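Ticket: Water pressure drops on second floor, Plukness building
Status: Closed
Opened: April 14, 2019
Product: Nasmont booster pump, controller firmware 23

First message

Hello, I have a problem with the pressure in our guest house. When one person takes a shower on the second floor, the pressure is normal. When a second tap is opened, the pump starts, runs for a few seconds and stops again. Then it starts again. The display shows error E2, and the manual says only "check inlet".

I already did these checks:
- inlet valve is fully open
- filter was cleaned, it had a little sand
- no water on the floor near the pump

The guests complain mostly in the morning. Please advise what I should check next.

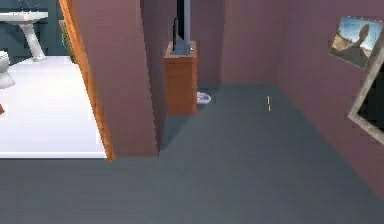 Posted by King-fai Yu, Plukness guest house

Reply from Tirnus support

Thank you for the clear list. Please measure the air pressure in the small tank next to the pump. Switch off the pump and open a tap until no water comes, then measure at the valve on top. If you measure with water inside, the number will be wrong.

Please tell us also the cut-in pressure from menu P2.
Ivars Lapiņa

Reply from King-fai Yu

I measured as you wrote. The tank has almost no air, the needle did not move. Cut-in pressure is 2 bar. I pressed the valve pin shortly and some water came out - is this normal?

Reply from Tirnus support

No, water at the air valve means that the membrane inside is broken. The pump has nothing to push against, so it starts and stops all the time. Please do not fill it with air, it will not hold. The tank must be changed. Set the new one a little below the cut-in pressure before you open the water.

Reply from King-fai Yu

The new tank is installed. I opened two showers and the kitchen tap together, and the pump runs without stopping. The error did not come back. The hour counter shows 2000, so I will order the service kit also and fit it in July.

You can close the ticket. Thank you for your patience.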